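I've signed up for the short fiction course that Begoña Esteban runs at the library in Marín. There are six of us, and we meet in the evenings through August. The first piece had to be under 1,000 words. Mine came in at 103, so I was told to go home and keep going.

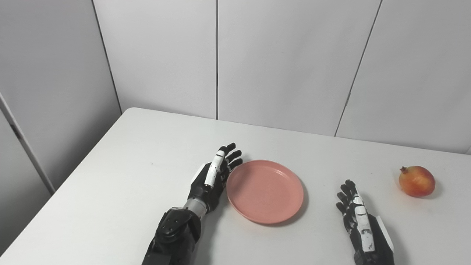 Begoña doesn't give out plots. She gives you two or three plain things and you write from there. My next story, Tindari, starts with a round pink plate and a single pomegranate on a white table, and a woman who won't sit down at it. I have the first page and no idea who she is waiting for.

The limit for the last piece is 3,000 words. The best ones go into Drana, the little magazine the group prints each autumn. I'd like to get in, but I need to fix my dialogue first. Everyone in my stories talks like my uncle.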